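Orkura Clear Containers
Data card and README, version 2
Last updated: 25 November 2024
Maintainers: Kam-wah Shih, Bożena Grabowska

Summary

Orkura Clear Containers is a set of 1,229 demonstrations recorded with hand-held grippers on see-through storage boxes and trays. It was put together for training manipulation policies on transparent plastic, where depth sensors tend to fail and edges are hard to find from color images alone. Version 1 was released in September with a smaller object list and is no longer supported.

What is in it

Each demonstration is one folder with a wrist-view video, a pose track for the gripper, the finger opening at each time step, and a short text instruction. Where two grippers were used, the folder has a left and a right stream with a shared clock. Video and pose are aligned to the wrist view, so read its timestamps first and look up the rest from there.

Containers are divided boxes and trays, clear or tinted, used on a white table. Instructions are short and were typed by the operator before recording, for example "turn the box so the hinge faces you" or "slide the tray to the right." We left spelling as typed, apart from removing double spaces. 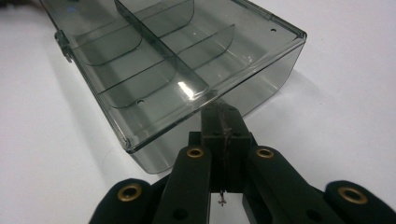
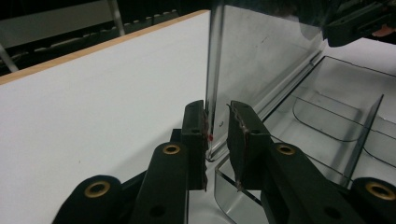
Wrist-view images from the set. First: smoky-gray divided box. Second: clear container panel and compartmented tray, with other black equipment at upper right.

How it was collected

Five operators took turns at the same table. Edgars Luik wrote the task list and Constanza Benítez ran the recording software, Skendex, and checked pose tracks at the end of each block. A block was 15 demonstrations on one container, after which the container was swapped. Operators were asked to work at a normal pace and to keep going after a slip. Slips are kept in the set and marked "recovered" or "failed" in the outcome field.

We recorded close to 2,000 attempts. Those with a lost pose track, a missing stream or a wrong instruction were dropped. Glare was not a reason to drop anything - reflections on rims and dividers are part of the problem the set is meant to cover.

Labels

Outcome, container type and number of grippers are labeled by hand. Babak Farahani relabeled a sample of the outcomes and disagreements were settled by a third person. There are no masks or keypoints. We tried drawing outlines on the clear pieces and gave up, as two annotators rarely agreed on which edge was the near one.

Known issues

- The finger pads show wear in places. Do not use pad texture as a cue for contact.
- Background varies little. A policy trained only on this set will probably do poorly on a dark or patterned table.
- Parts of hands can show at the edge of a view. Faces were checked for and removed.
- In 10 folders the right stream starts late. They are listed in late_start.txt.

Splits

Train and test are split by container, so no box or tray is in both. Please keep the split if you report results.

Use

Free for research. For commercial use, write to the Zitby data desk. Report broken folders through the issue tracker with the folder name and the stream.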